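Reading time: 2 min

Teaching a tabletop arm to clear up the dishes

I've had the Etance starter kit going on my arm for 2 weeks now, and the tidy-up routine is easily my favourite bit of it – it's cheap to set up, and colourful too! If you've already got your arm bolted down and homed, you're ready to start.

First, lay a plain cloth over the table. I went with dark green so bright plastic stands out. Scatter your bowls and cups with a bit of room between them (the fingers need space to get down over a rim) and open the Weltusby panel. Make a new task, call it whatever you like, and set your approach height to 200 mm. Then teach your first grip on the near edge of a bowl, never the middle.

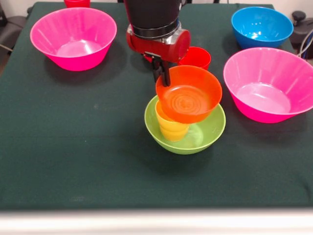

Orange bowl gripped by the rim, over the yellow cups and the green bowl.

Save that as your lift point, then do the drop point the same way. Keep the speed low while you're teaching – I leave mine on 2 until I trust the path, then nudge it up.

Next up is the overhead check. The Poirier camera add-on is sold separately, which is a bit cheeky, but I'd still get it. Look for spots where the forearm blocks your view of a dish and shift things along until you're happy.

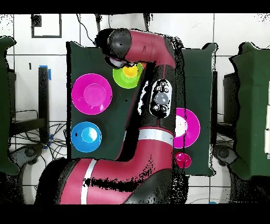
Once the layout's sorted, set the pause between moves to 500 milliseconds and run the lot from the top. Keep a hand near the stop button for the first go! If a bowl slips, lower the grip point a touch and teach it again, no need to redo the whole task.

Filed under: Kits & Arms, Weekend Builds

© Roltthorpe Workshop | Contact us | Back to top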